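Guía de puesta en marcha de la célula Pota
Sección 4. Antes de comprar: qué presupuestar para el montaje de módulos de memoria

Los folletos suelen dar el precio del brazo y callan el resto. Esta sección sirve para calcular el resto antes de firmar el pedido. Léala con la hoja de costes Irkilia delante y desconfíe de cualquier casilla que el proveedor haya rellenado por usted.

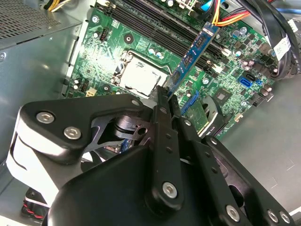
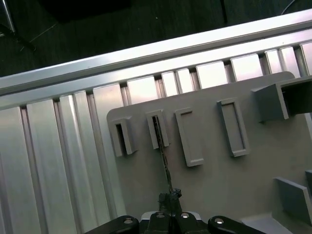
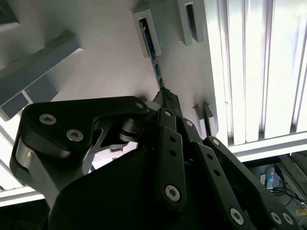
Figura 4-1. Trabajo con la pinza: módulo de memoria en la ranura de una placa base (primera imagen) y pieza estrecha en un alojamiento del soporte gris (segunda y tercera).

4.1 Definir el alcance

1. Escriba en una línea qué pieza se coge, de dónde y dónde se deja. Si necesita tres líneas, son tres tareas y tres presupuestos.
2. Anote cuántos modelos distintos de placa va a admitir. La colocación de las ranuras cambia de uno a otro, y cada cambio se paga en horas de ajuste.
3. Decida si el módulo se inserta con la placa ya dentro de la caja. Los cables y la fuente de alimentación quitan sitio a la pinza. Exija una prueba con su caja, no con la del comercial.

4.2 Partidas mínimas

4. Soportes impresos. Cada uno de los nuestros cuesta 19 euros en material. Pida al menos dos juegos; el primero casi nunca sale con la holgura correcta.
5. Dedos de repuesto: 155 euros el par en la tarifa de Skernton. No acepte la frase «duran toda la vida útil» si no viene por escrito.
6. Mesa y perfilería de aluminio: 484 euros, sin portes.
7. Puesta en marcha por Jemal: 800 euros por jornada. La oferta estándar incluye una sola jornada. Reserve dinero para otra.

NOTA: Los importes no llevan impuestos y caducan cuando el proveedor publica tarifa nueva, normalmente en enero.

4.3 Prueba de aceptación

8. Prepare placas y módulos de descarte. No use material destinado a clientes.
9. Ejecute primero el ciclo sobre el soporte y después sobre la placa. Un buen resultado en el soporte dice poco del segundo caso — las pestañas de la ranura, la presión necesaria y el espacio libre son otros.
10. Revise cada módulo a mano. Que esté metido en la ranura no significa que haya asentado hasta el fondo.
11. Apunte también los intentos en que un operario tuvo que intervenir. Algunos proveedores los cuentan como válidos.

PRECAUCIÓN: Desconecte la alimentación del equipo y descargue la electricidad estática antes de acercar la pinza a la placa.

PRECAUCIÓN: No aumente la fuerza de cierre para compensar un soporte mal alineado. Corrija el soporte.

4.4 Si las cuentas no salen

12. Compare el total con el coste de hacerlo a mano durante el mismo periodo, incluidas las horas de quien vigila la célula. Si la diferencia depende de un rendimiento que solo aparece en el catálogo, aplace la compra y pida un alquiler de prueba. Las condiciones del alquiler están en la sección 7.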